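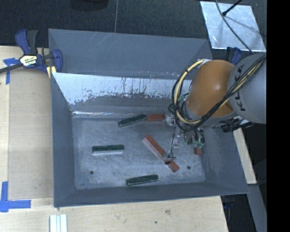

4. Cleaning and Refilling the Block Bin

Aug 2, 2022 | By Hauwa Eze
5 min read

This section covers the open-top metal bin used with the red and green block set. Read section 3 (Placing the Bin) before you begin.

4.1 Emptying

1. Take out all blocks by hand. Check the crease where each wall meets the floor, as short blocks tend to lodge there.
2. Do not tip the bin to empty it. Blocks sliding over the front wall will mark a wooden tabletop.
3. Sort the blocks by color into two trays.

4.2 Cleaning

1. Wipe the floor of the bin with a damp cloth, working from the back wall toward the front.
2. Wipe the sloping walls from top to bottom.
3. Dry all surfaces, including the edges of the two small holes in the floor. Leave the holes open.

CAUTION: Do not use steel wool or scouring powder. Fine scuffs and cloudy patches on the floor are normal wear and do not need to be polished out.

NOTE: Glare on the back wall can hide dirt. Check that wall from more than one side.

4.3 Inspecting the blocks

1. Look at each block on all sides. Set aside any block with a split corner or lifted paint.
2. Wipe the remaining blocks with a dry cloth. Do not soak them.
3. Order replacements from Cordeiro by color. Red and green are packed separately, 80 to a carton.

4.4 Refilling

1. Set the bin back on the table with the long side toward the operator.
2. Lower the blocks into the bin in small handfuls. Do not drop them from above the rim.
3. Spread the blocks by hand until both colors are mixed across the floor. Blocks may rest at an angle or against a wall.
4. Remove any block standing on end and lay it down.

NOTE: Repeat 4.1 through 4.4 after every 1,000 picks, or sooner if dust collects along the creases.

Continue to section 5, Storage.

Questions about this guide: Trulport Documentation, attn. Boris Pešek
© 2022 Trulport. All rights reserved. | Contact | Back to top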